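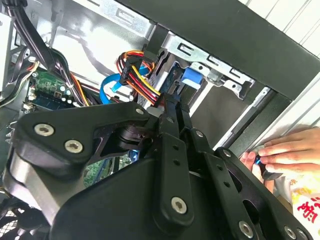

Parveen Mridha had promised her sister she would be home by supper, and she had promised it in the sort of voice a person uses when she has already noticed an old computer tower under a table and means to go back for it.

It had belonged to their father. For years it had sat in the back office of his frame shop on Brunet Street, humming under the desk and keeping the accounts, and when the shop closed it came home with him in the trunk of the car, wrapped in a bath towel, and went into the closet with the good suitcases. Now the house was sold, and the closet had to be emptied like everything else. Her sister had taken the suitcases and said, kindly enough, that the computer could go to the county drop-off with the paint cans.

"There are pictures on it," Parveen said.

"There are invoices on it," said her sister.

They were both right, as it happened, or at least Parveen believed they were. Their father had never in his life put a thing in only one kind of drawer. In his kitchen the rubber bands lived with the teaspoons, and she saw no reason he would have been any different with his files. Somewhere in there, she was sure, between the customers who owed him for double matting and the customers who had paid twice by mistake, was the summer at Moltum Lake. He had scanned those prints himself, one at a time, all through a wet spring, and he had called her at college to report on his progress. "I am at number 155," he would say, with no hello. "You are wearing the terrible hat." The last call had been number 212, and then he had gotten interested in tomatoes.

So she stayed. She carried the tower to the long table where the light was good, and she put the side panel on the floor, and she looked in.

She had been a bookkeeper for most of her grown life and had never once seen the inside of a computer. She had pictured something cleaner, a kind of tidy clockwork. What she found was closer to the cupboard under a sink - cables bundled up and shoved over, gray metal with shapes stamped into it, everything leaning on everything else. It made her feel oddly at ease. It looked like a place her father would have kept things.

She had brought a notebook, the Cirero kind with the soft cover, and she drew what she saw before she touched it. That was his rule from the frame shop. You drew the back of the picture before you pulled the first nail, and you wrote the ticket number in the corner. She wrote 2624 in the corner, because that had been the ticket on the last frame he ever made, and then felt a little foolish, and left it.

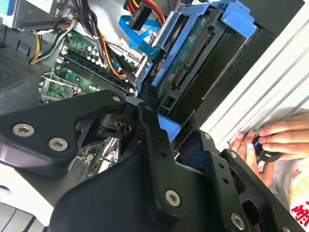

The drive was the part she wanted. The boy at the Tramov counter had told her so over the phone, very patiently, and had told her what to look for, and she had written it all down and then discovered she hardly needed the notes. It was plain enough once she stopped being afraid of it. It rested in a blue plastic carrier, as blue as a child's beach pail, with its own green circuit board turned up toward her and a little tab at the corner that fairly begged to be pressed. Even the data cable was blue, looping along below the red and yellow wires, and she thought how pleased he would have been by that, a man who matched his mats to the eyes of people's grandchildren and charged them nothing extra for the thought.

She did not press the tab right away. She sat with her hand on the edge of the case and let herself be a daughter for a few minutes, which she had not had much time for lately, what with the movers and the bank and the man about the gutters.

Her phone buzzed. It was her sister, wanting to know if she should put the rice on.

"Put it on," Parveen said. "I'm just getting the pictures."

"The invoices."

"Do you remember the terrible hat?"

There was a long quiet on the line, and in it she could hear the kitchen radio and a pot lid being set down.

"It had cherries on it," her sister said at last. "You wouldn't take it off to swim. Is that on there?"

"I think so. I think the whole lake is on there."

"Well," said her sister, and then, after clearing her throat, "bring the whole thing home, then. Don't go taking it apart over there by yourself. We'll do it after we eat."

Parveen closed the notebook and went to find the bath towel.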